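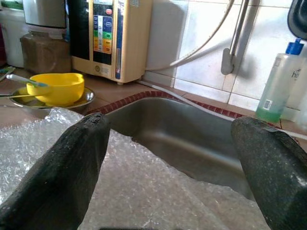 Kudska opened its home robotics project to visitors on Jun 7, 2023, and people who came to the demonstration were taken into a kitchen to see it. The company wanted its two-armed machine, named Drisier, to be judged at an ordinary sink and counter. A yellow bowl stood on a metal plate beside the basin, bubble wrap hung over the edge of the sink, and small reddish-brown tiles ran along the rim, which project lead Rostislav Lukáč called a hard thing for the software to read.

"Shiny steel and clear plastic are where most of our mistakes come from," Lukáč told the visitors. "If we only worked at a bare bench we would never see them."

The open day drew 62 people in small groups through the morning and afternoon. Each group heard a short talk from Nayeli Zavala, who manages testing, and then had time for questions. Zavala said the team has logged 1331 practice runs at kitchen sinks so far. The tasks include picking up cups, moving sponges and placing bowls on a plate or a rack.

Kudska is working with Druvon, a parts maker that supplies the gripper fingers. The fingers get scuffed with use, Zavala said, and are changed when the tips become too smooth to hold wet dishes. Three sets were on display in the hallway, and visitors were allowed to handle them.

Much of the discussion was about speed. Drisier works more slowly than a person at most kitchen jobs, and Lukáč said he did not expect that to change this year. The team is putting its time into fewer dropped items and fewer stops.
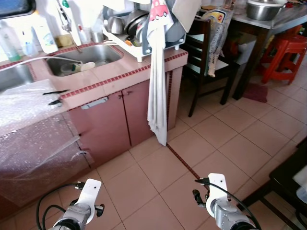 Damián Bautista asked whether a machine like this could work in a home with small children, and said he would want to see it stop when someone walked up to it before he thought about anything else. Zavala replied that stopping tests are done separately and that results would be shared at the next open day, planned for October.

Another visitor, Ntombi Rampersad, wanted to know what happens when a family moves things from one shelf to another. Lukáč said the software does not depend on a fixed layout, but it still does better in a room it has worked in before.

No price has been set, and Kudska is not taking orders. The company said it will look for more households in the Contreras area to take part in testing over the summer.

14 comments
37 shares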